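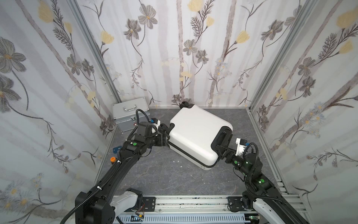 A white hard-shell suitcase with black handles at the top and side.

STOKVILLE, December 31, 2023. Wodside wants travelers to believe its new white hard-shell will outlast their old bag by years. The luggage maker is charging $200 for it at the Rallmont outlet, $70 more than the model it replaced in October.

What buyers get for the extra money is hard to pin down. The company cites "improved durability" but has released no test results, and the warranty still runs three years. Wheels and handles, the parts that repair shops say fail first, are covered for only one.

Wodside says it has sold 1,799 of the cases so far. It would not say how many came back. 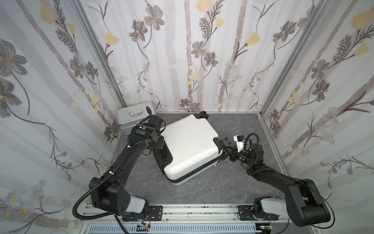 Joanne Lockwood said she would wait for the spring markdown, adding that a glossy white shell "looks great until the first baggage belt." Khan, the chain that carries Wodside bags in Stokville, has not decided whether to stock it.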